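Sketov indoor pump track or wait for the trails to dry out?

Hi everyone, long-time reader and first-time poster, so please be gentle with me! I got back into mountain biking last fall after a very long break (kids, knees, the usual) and I had just started to feel like I knew what I was doing when the snow came and the trails at Skullstead closed. I've been told they won't open again until the ground firms up, and I really don't want to lose the little bit of skill I've built.

There's the indoor place over at Sketov, which has a pump track, a beginner jump line and what they call a skinny section, all under one roof. It's a 2 hour drive for me each way, so it would have to be worth it. My bike is a trail hardtail, nothing fancy, with the big knobby tires it came with. Is an indoor pump track any use for somebody who mostly wants to ride flowy singletrack? And do I need to change anything on the bike before I go? I don't want to be that person holding up the line while everyone's kids fly past me.

Posted by mudandmarmalade

Oh, you should go! I was in the same boat a couple of winters back and it did more for my riding than a whole summer of pedaling around outside. You get to do the same little roller over and over until your arms and legs figure it out, and outdoors you hit a feature once and then it's half a mile behind you.

A few things from my own visits. Put more air in your tires than you're used to, because soft knobbies feel like riding through oatmeal on those wooden ramps. Drop your saddle all the way down and leave it there. Start on the smallest loop and try to get around it without pedaling, just pushing down into the dips and going light over the tops. You'll be puffing after one lap, I promise, and that's normal. Take long breaks. And as for the kids, they're lovely, they'll call out which way they're passing and some of them will cheer for you (mine certainly did, and I needed it).

Go in the morning if you can manage it. By mid-afternoon the beginner side gets busy and you spend more time standing on the deck than riding.

Posted by Deligiannis

waste of gas imo. buy a fat bike

Posted by rim_dent_351

I'd say yes with one caution, and that's the drive. Four hours in the car plus a hard session is a lot, and tired people crash. When I go I pack a proper lunch and eat it before I get back behind the wheel, and I stop riding while I still feel like I have another run in me.
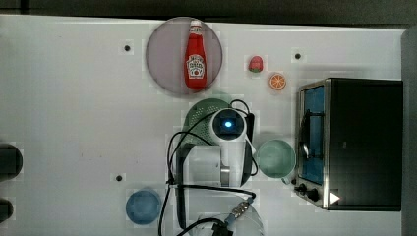

The other thing is pads. Dirt is forgiving in a way that plywood and concrete are not, so wear knee and elbow pads even if you never bother outside, and gloves with full fingers. They rent helmets at the desk, but bring your own if it fits you well.

If Sketov turns out to be too far to do regularly, look at the little track behind the rink in Jurkum. It's only one loop and the corners are tight, but it's enough to keep your timing sharp until Skullstead opens up again. Last year I did one big day at Sketov in February and then an evening at Jurkum whenever I could get away, and my first ride back on dirt felt much less rusty than usual. Have fun, and do come back and tell us how you got on!

Posted by slowclimber1801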